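Section 4. Wipe-Down Trials at the Vanity Station

Before you start, read Section 3 and the note Setsuko Iwasaki taped to the operator desk. The note is shorter and ruder, and covers most of the same ground.

The method compares two ways of learning to wipe a basin. Policy A learns from demonstrations of the whole job, start to finish. Policy B learns the rim and the bowl as separate skills and gets a small switching model to choose between them. The basin is curved, glossy and awkward to reach into, so it makes a fine test and a lousy first week on the job.

4.1 Setting up

1. Check that the robot's cables have slack on the door side. They should lie on the floor in loops you can step over.

2. Stand the robot to the left of the vanity, turned toward the basin. Use the red tape on the floor to line it up. Do not move the tape. It was moved once, in May, and Thanasis Gkikas still brings it up.

3. Put the blue cloth in the hand bunched, the way a person would grab it. A neatly folded cloth gives better scores and tells you nothing.

4. Load the trial file in Bastero and type the policy letter by hand. Autofill remembers the last letter you used, and it is always the wrong one.

Caution: Keep one person at the stop button for the full trial. Reading your mail next to the stop button does not count.

4.2 Running the bowl trials

5. Start the trial and keep your hands off the vanity. The arm has to get past the rim and down into the bowl without leaning on the faucet.
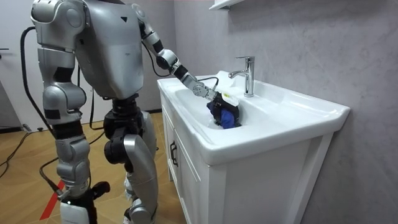
6. Let each trial run to its time limit, even if the robot seems to have lost interest. Slow recoveries are part of the result. In our first round of 600 trials we stopped the dull ones early, and 111 had to be thrown out when Lutz Sperling asked what we had meant by "dull."

7. Log any faucet contact as a fault. A cloth brushing the faucet is a soft fault. A knuckle is a hard one. If you can hear it from the hallway, write that down too.

Note: Policy A tends to treat the bowl as a rim that has gone badly wrong. It slows down at the curve and presses harder. Policy B handles the curve well but sometimes switches skills twice in a row, which looks like a person who has forgotten why they came into the bathroom.

4.3 Running the rim trials

8. Reset the arm to the home pose and reload the trial file. Yes, the letter again.

9. Begin at the near edge. The cloth should meet the flat part of the rim before the wrist starts to turn. If the wrist turns first, the fingers arrive ahead of the cloth and you are polishing ceramic with a hand.

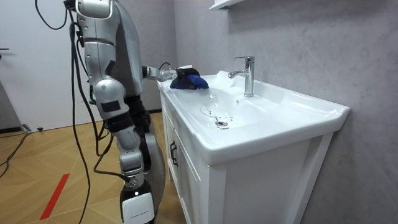 10. Watch the force plot during the first pass. A steady line is good. A line shaped like a comb means the cloth is sticking and letting go. Stop the trial, bunch the cloth again and repeat.

11. After 10 rim trials, swap in a fresh cloth. Old cloths get limp and flatter both policies.

Caution: Never reach across the basin to fix the cloth while the arm is powered. Use the pause command, wait for the tone, and then wait a bit longer. The tone is an optimist.

4.4 Checking the head view

Both policies work from the head view, so a poor one will spoil a trial that looks perfect from the side.

12. Open the head view and confirm that the bowl, the drain and both sides of the rim are in sight. You also want the gripper and the cloth.

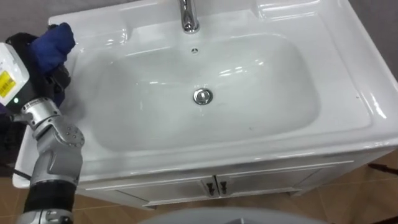
Figure 4-3. Head view with the cloth held against the left rim.

13. Look for bright highlights on the ceramic. The switching model has been known to mistake one for the edge of the bowl. Lambros Christodoulou trained it on 3000 extra views to cure this, and it now makes the mistake less often and with more confidence.

14. Save the head view with the force log, under the same trial number. Send mismatched pairs to Stavros Galanis, who will send them back.

Note: Scores from before June 21, 2019 used the old force limits. Do not mix them with current ones, however much nicer they look in a chart.

Continue to Section 5 for scoring.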